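Lists > Stestovus Neighbours > Shared table > October
Last updated: October
October, by Nhàn Chu, 7.40 am

Re: Potluck rules, again

Bùi wrote:
> 58 replies and we still can't agree on labels. Can someone
> just say what the rule is before the hall booking lapses?

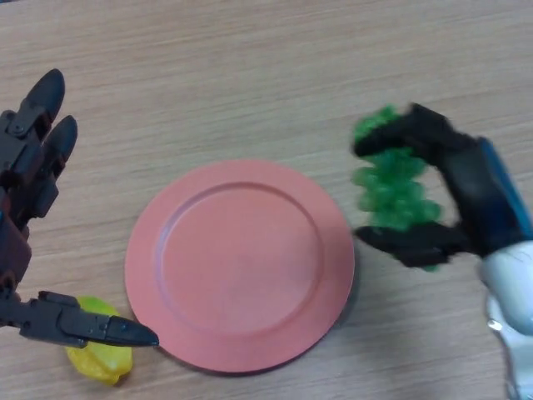

The rule is that you label your dish, front and back, with every nut in it. Last time we had 2 unmarked curries and a long wait by the phone. Put your name under your plate too. A plain salmon-pink one with a wide rim has plenty of room for masking tape, and I'd like mine home again this year.

Parking: use the Skalleck Street side. The Jivport lot tickets after six, as my neighbour's ute can attest. 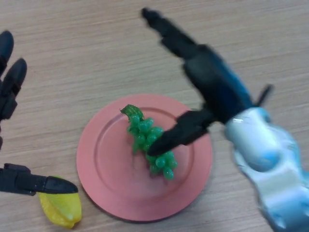 Dessert is oversubscribed – again. We have four pavlovas and no salad, which even I find hard to defend as dinner. If you're stuck, bring fruit. Green grapes on a pink plate look quite festive, though please bring the kind that can be eaten, as plastic ones go down badly with the under-fives.

The kitty stands at $328, so hall hire is covered and the urn isn't.

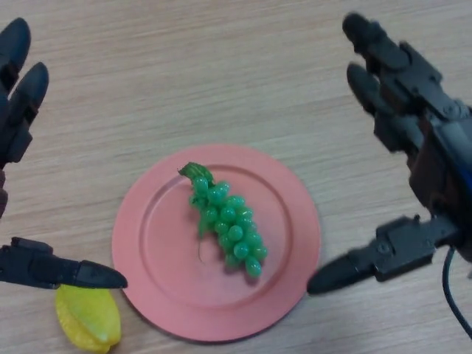

WHAT'S STILL NEEDED

Salad (see above). Tongs. Someone tall for the bunting. Reply to me, off list, please.

Nhàn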